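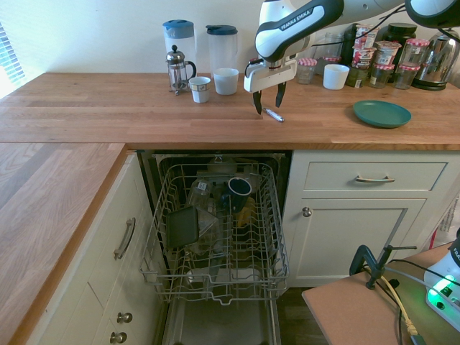 **Do you have to rinse jars before they go in the dishwasher?**

Scrape them out well and most machines will do the rest, though sticky honey and peanut butter still want a quick swish of warm water.

And please keep those jars coming! The Kilham kitchen swap took in 84 last month (jam jars, pickle jars, even a few lovely old ones with checked lids), and Prasanna Sultana has already filled a good half of them with her plum chutney. Yogurt pots are just as welcome, stacked if you can, for starting seedlings in February. Drop everything at the Prindberg Street door any Monday before noon.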